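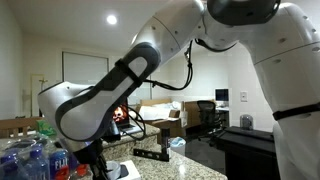
Subject: Re: [oldsieges] Ration returns for the Jallville garrison
From: Feng-yi Chung
Date: 31/07/2026

On the Jallville returns, you wrote:

> I've been going through the Grivetti transcripts again and I'm stuck
> on the strength of the garrison at Jallville. Every account I own
> gives the governor a full regiment and a bit, and they all seem to
> lean on his own letter, written after he'd handed over the keys.
> But the bread figure in Grivetti is 1,552 rations a day, and that
> doesn't fit a regiment and a bit at all well. Either he had more men
> than he admitted or someone in the bakehouse was getting rich.
>
> Does anyone know if the original return survives? And has anybody
> got a sensible explanation for the "Gomero company", which turns up
> in the bread list and then never again?
>
> Apologies if this was all settled years ago. I couldn't find it in
> the archive, but the archive search and I don't get on.

It was not settled years ago, and I'm so pleased you asked! I've had a folder on Jallville sitting open since May and this is just the push I needed.

The original does survive, or most of it. It's in the Hsiao papers, bound in the wrong place among a run of timber accounts, and that must be why people keep missing it. Two leaves, written on both sides, with the bottom corner of the second one gone. I went through it line by line and Grivetti's transcript is very good. I have only one real quarrel with it, but it happens to be the one you care about.

Rations are not men. You know this already, I'm sure, but it matters a great deal here. A captain drew more than one loaf a day by right, sergeants drew extra, and the gunners had an allowance of their own which the clerk lists separately and then (infuriatingly) adds back into the grand total. Grivetti prints the total and leaves out the small column on the left, where the clerk has written the rank against each entry. Once you have that column you can start working backwards, and the number of mouths drops a long way. I'm still not down to the governor's figure, mind you. There is a gap left over and I don't think sick men and boys will fill it.

My guess is townspeople. The third entry from the bottom is headed with a word Grivetti reads as "porters", and I'm fairly sure it says "gates". If that's right, it's the town watch being fed from the garrison store for doing gate duty, 50 rations a day, and the governor would have had every reason to leave them out of a letter about his own soldiers. He wasn't lying as such. He was counting the men he'd be asked to account for.

Now, the Gomero company. I love this bit.

I think they were never a company at all. Gomero was the village with the ferry, half a morning's walk upstream, and the road book puts a small guard there all through the spring to look after the boats. When the besiegers closed the river road that guard had to come in, and the clerk needed a heading to put them under, so they became "Gomero". The entry is in a different ink from the ones on either side, squeezed in, as if he'd left no room for it. By the next return they've vanished because they've been shared out among the other companies, and if you look closely four of those go up slightly between one return and the next. The rises together come very near to the missing line. It isn't proof, but it made me get up and walk round the room.

What I can't explain is the officer. There's a lieutenant's allowance under Gomero and I can't find him anywhere afterwards – not on the list of prisoners, not among the wounded, not in the terms of surrender where every other officer is allowed his horse and baggage. He may have gone out with the night party that tried to reach the mill. The diary of the siege says an officer was lost there and gives no name. If anyone on the list has worked on the mill attack I would be delighted to hear from you, on or off list.

On the bakehouse: I wouldn't rule it out! There was a complaint about short weight in the last week, and the chief baker was questioned. His answers are in Grivetti, vol. 2, near the back, in the section everyone skips because it looks like grain prices. He blames the flour, then the ovens, then his brother-in-law. Do read it, it's the nearest thing we have to an ordinary voice from inside the walls.

I'm typing up the left-hand column properly, with the doubtful readings marked, and I'll send it to you as soon as I've checked the second leaf once more. If somebody with a better eye for clerks' hands would look at the "gates" word, please say so and I'll send you my tracing of it. I've stared at it for so long that I could probably talk myself into "goats".

One small thing for the person who asked in the other thread about the well in the upper fort: yes, it was dry, and the sappers knew it before the siege began. Same bundle of papers, one leaf further on.

All the best,
Feng-yi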